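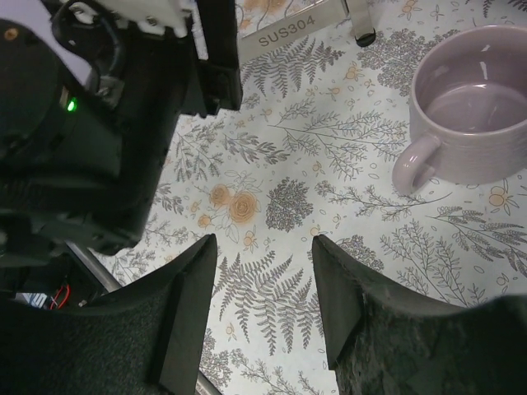

Issue 60, page 11

Clisten Museum for Young Readers
Looking Closely at the Table

Flowers That Never Need Water

Many tablecloths are covered with plants. The cloth on this page has gray ferns, leafy sprigs and orange roses on an off-white background. None of them grew there, of course. They were printed.

A pattern begins with a drawing. The person who makes it is called a textile designer, and "textile" is another word for cloth. The designer chooses a few plants and decides which will be large and which will be small. On this cloth, a tall fern takes up a good deal of room, while tiny orange blossoms fill the spaces between the bigger plants.

The designer must also choose colors. Real ferns are usually green, but a printed fern may be any color at all. Gray leaves are quiet, so the orange roses are easy to notice.

What Is a Repeat?

A tablecloth is much larger than most drawings. To cover it, the same drawing is often printed again and again, side by side. One complete drawing is called a repeat. The edges must match, so that a leaf that stops at one side carries on at the other. When this is done with care, it can be hard to find where one repeat ends and the next begins.

Some patterns are printed by rollers, some through fine screens, and some by machines that spray very small drops of ink.

Letters on Metal

The steel bar at the top of the picture is marked SUS304. This is a name for one kind of stainless steel. Steel is made mostly of iron, and plain iron rusts when it meets water and air. The metals chromium and nickel are added to make this kind. Chromium forms a very thin layer on the surface, too thin to see, which protects the steel underneath. Stainless steel of this kind is often used for spoons, bowls and kitchen sinks.

Letters and numbers like these help people know what a thing is made of. Similar marks may be found at home on pans and cutlery. Please ask an adult before handling anything sharp.

Try It Yourself

Find a piece of patterned cloth, such as a curtain or a pillowcase. Choose one flower or shape. Move your finger slowly across the cloth until you come to the same shape again, and measure the distance with a ruler. Then measure downward in the same way. The two distances may be different.

Words to Know

Repeat: one complete part of a pattern, printed many times.
Sprig: a small stem with leaves or flowers.
Textile: cloth of any kind.

Text by Ju-won Min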